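Tratmont Robotics Club Bench Manual
Section 4. Kitchen Station: Set-Up and First Run

Applies to the arm bench used for the Vurnia Challenge manipulation round. Read Section 3 (Power and Emergency Stop) first. A team of two is required at the bench: one operator, one person at the stop button.

4.1 Lay out the table

1. Confirm that the arm is parked and that the stop button is pressed in.
2. Place the pink stove on the right side of the black tabletop, with its edge square to the table.
3. Set the frying pan on the stove with the handle pointing right, away from the arm.
4. Set the lid on the upper-left burner. The lid may sit off center, as long as it does not touch the next burner.
5. Place the slotted spatula on the tabletop to the left of the stove, head toward the operator.
6. Place the bowl near the front of the table and put one food item in it.
7. Keep cloths behind or beside the work area. A loose cloth under the arm will be dragged.
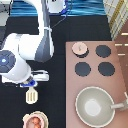 Figure 4-1. Arm, spatula, bowl and stove at the kitchen station.

NOTE: Layout is judged by the scene card, by eye. A difference of a finger's width is acceptable. Do not tape objects to the table.

CAUTION: The pan handle may extend past the edge of the stove. Keep sleeves and cables away from it during a run.

4.2 Power up and home

1. Release the stop button by turning it clockwise.
2. Switch on the controller and wait for the ready tone.
3. Start the Rusance control program and load the profile named KITCHEN.
4. Select Home. The arm moves at reduced speed. Stay behind the floor line until it stops.
5. Open and close the gripper three times. Listen for clicking. If the fingers click or stall, see Section 9.

NOTE: The reduced speed limit is stored in the profile. Students may not raise it. Pauline Lockwood (club adviser) holds the password for the settings page.

4.3 Check the wrist camera

1. Open the Cameras tab and select Wrist.
2. Set exposure to manual and enter 13 in the exposure box.
3. Jog the arm over a plain part of the work area and look at the live view. The surface should show as one even color, with no flicker and no dark bands.
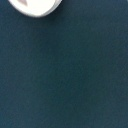 4. If white objects wash out completely, lower the exposure one step at a time. Some loss of detail on white plastic is normal and does not affect grasping.
5. Save the setting to the profile before closing the tab.

Do not clean the lens with paper towel. Use the cloth in the Rätsep toolbox, under the bench.

4.4 Practice approach

The approach is run by hand control before any recorded attempt. Each new operator completes nine approaches without contact before closing the gripper on an object.

1. Select Manual and hold down the enable switch. Releasing the switch stops the arm.
2. Move above the target object at travel height.
3. Turn the wrist until the fingers line up with the narrow side of the object.
4. Lower the arm in small steps. Watch the object directly on the way down, and use the wrist view only for the last part of the move.
5. Stop when the fingers are on both sides of the object.

At close range the wrist view goes soft, and a nearby surface can fill most of the picture. Depth can't be judged from it. The person at the stop button should call out the gap.
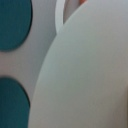
6. Close the gripper at the lowest force setting. Increase by one step if the object slips.
7. Raise the arm straight up to travel height before moving sideways.

CAUTION: Never lower the arm with an object held over the edge of the stove. The stove can tip.

4.5 Log the run

1. Enter both team members' initials, the object and the result in the run sheet.
2. Mark a run as failed if anyone touched an object after the start signal.
3. Copy the run file to the shared drive. Files over 700 MB must be split first; use the Split button in the program.
4. Press the stop button in, then switch off the controller.

Run sheets from January onward are kept in the binder next to the bench. Older sheets are in the storage cabinet, bottom shelf.

Continue to Section 5, Recorded Attempts.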